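Wumel Home Chores Service, month two: the bathroom sink

Reviewed by Ida Wegener

I signed up for Wumel's chores plan in July for the same reason I once bought a bread machine. I dislike the work, and I like a delivery. The plan puts a humanoid in your home for a trial period, along with a person on the other end of a phone line and a booklet translated by somebody with a grudge against commas.

Mine arrived on a pallet. Thắng Giáp from Wumel spent the first morning setting it up and was very patient with my questions, including the one about stairs (no, and please stop asking). The basic plan includes 8 chores. You pick them from a list, and the list is a little generous with the word. "Stand by" is on it. So is "Greet." I took sink cleaning, towel folding, table wiping and five others I have mostly forgotten, as has the robot.

Setup is the weak point. Every chore has to be taught in your own room, which means a person walks the arm through the motion again and again while you make coffee. Thắng said 100 passes was normal for a sink. We did them over several days. By the end I could have cleaned every sink on the street, and I'd had a lot of coffee. 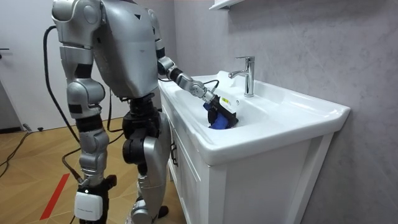 Wiping is the chore I'd pay for if I could buy just one. The robot leans into it a bit, keeps the pressure steady, and covers the bottom of the bowl in overlapping strokes. It's slow. I do my sink in under a minute, badly, and Wumel takes long enough that I've answered mail in the hallway. Its other arm spends the whole job hanging at its side like a teenager's, with a fat black cable looping down next to it, and you do have to think about cables with this thing. They go across the floor too, and I've learned to step high. The gripper keeps a firm hold on the blue wiper, but it can't rinse it out, so that's you, standing there, rinsing. It also treats the faucet as scenery. Water spots on the chrome are a human matter.

Towel folding I'd skip. The results are flat, I'll give it that. Adelmo Guerra, who lives downstairs and came up to see what the humming was, asked whether the pile was clean or dirty, and I didn't have a good answer for him.

Table wiping is fine on a bare table. With a salt shaker on it, the robot wipes up to the shaker and then has a long think. Support says an update is coming. Support is Tuấn Ông, who picks up quickly, tells you plainly when a thing won't work, and once stayed on the line past nine at night while I hunted for the restart button. It's on the back of the booklet, in a drawing, facing the wrong way.

I also had a short loan of the Nesov, the obvious rival. It's quieter and folds a better towel, but it only does surfaces at table height, so the bowl of a sink is out. If your mess is mostly laundry, look there first.

Now the money. The plan costs 1712 for the trial, with a deposit of 2000 on top that comes back when the robot does, minus scratches. I'd read the scratch page before signing. It's longer than the safety page.

Good: the wiping, the phone support, the steady hand.

Less good: teaching time, cables, towels, the booklet.

I'm keeping it for another month, mainly for the sink. I've asked Thắng about the bathtub and he said he'd get back to me.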